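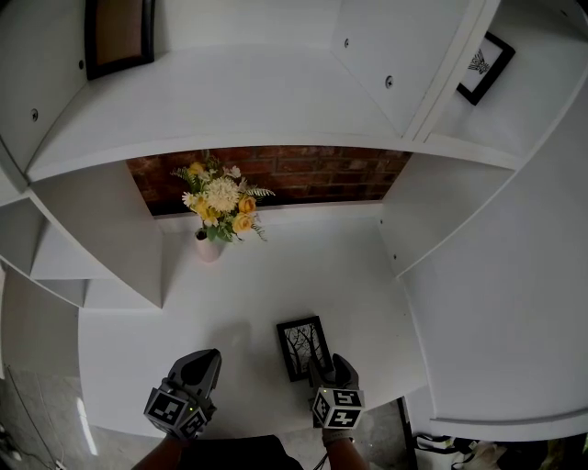

wardclerk_282
Has anyone else's unit moved to the Tanico badge system for visitors? Ours went live Sunday and the front desk queue doubled. Flowers are also held at reception now, even a small vase with a few yellow roses and a daisy, until the bay number is confirmed by phone.

illa_nights
We have had it since November. The queue is a setup problem. Set badge expiry to 600 minutes and the re-prints stop.

wardclerk_282
Expiry is locked by Pallavex on our contract. I can only edit the bay list.
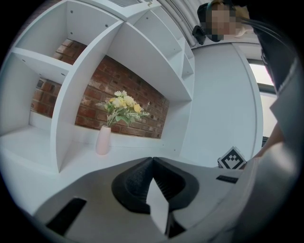 The bay list is also wrong. It still has 205 as a side room, and the Ledesma wing is missing.

portering_b
Disagree with illa. 600 means a badge printed in the morning still opens doors after visiting ends. We kept ours short and added a second printer.

illa_nights
Door access is a separate field – the expiry only controls the re-print. Check page two of the admin screen.

portering_b
Not on our version. One field, both functions.

wardclerk_282
Same here, one field. I will log it and ask for the second printer.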